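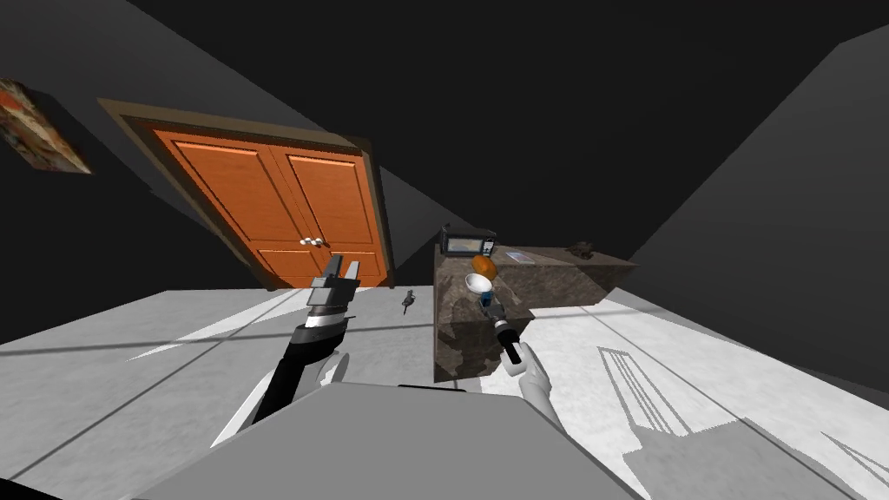

Why does a planner need to know the pose of the camera before it can plan a reach?

A planner works in the coordinates of the robot's base, while a camera reports positions in coordinates of its own. Until the transform between the two is known, a measured object position cannot be turned into a target for the arm.

Handout: Frames, Perception and Two-Arm Planning
Module convenor: Verna Fitzsimmons
Laboratory supervisor: Noel Soriano

1. Purpose of this session

Students will write the part of the Tovar software stack that takes an object position from the perception node and passes a reachable goal to the motion planner. All work is carried out in the Wakida simulator. Access to the hardware laboratory at Dutdale is granted once the simulated exercise has been signed off.

2. Reading the rendered view

The room in the rendered view is strongly tilted. Students should not correct this by eye or rotate the saved picture. The floor line in an image gives the direction of the floor as projected, and the planner has no knowledge of it. Gravity, the counter and the doors are all defined in the world frame, and the camera transform must be applied in full, including roll.

The orange fruit and the white bowl on the marble-patterned counter overlap from this angle. A detector that returns two-dimensional boxes will therefore return overlapping boxes. Use the depth channel to separate the objects before estimating their centres.

3. Assigning an arm

The allocator scores each arm against each goal. The score combines joint travel with clearance from the other arm. For a goal at the bowl, the right gripper is already close to the near face of the counter, and the left gripper is in front of the lower door panels. The default weights should select the right arm. If your allocator selects the left, check the sign of the clearance term first.

Both arms share the torso as a parent link. The torso must be included in the collision model, and its links may be excluded only from checks against the first link of each arm.

4. Shadows and the floor mask

The window-shaped shadow on the floor has thin parallel and crossing lines. Edge-based segmentation tends to report these as obstacles. Obstacles on the floor must be confirmed by height above the floor plane. The small dark upright object between the left gripper and the counter should remain in the map after this test, and the shadow should be removed.

5. Submission

Set the random seed to 974 and run the planner on the supplied list of 22 goals. Submit the planner log, the allocator source file and a written note of no more than 2 pages. The note should state which transforms were used and in what order. Files are to be uploaded to the Muvville server by noon in the final teaching week of December. Late work is handled under the departmental rules.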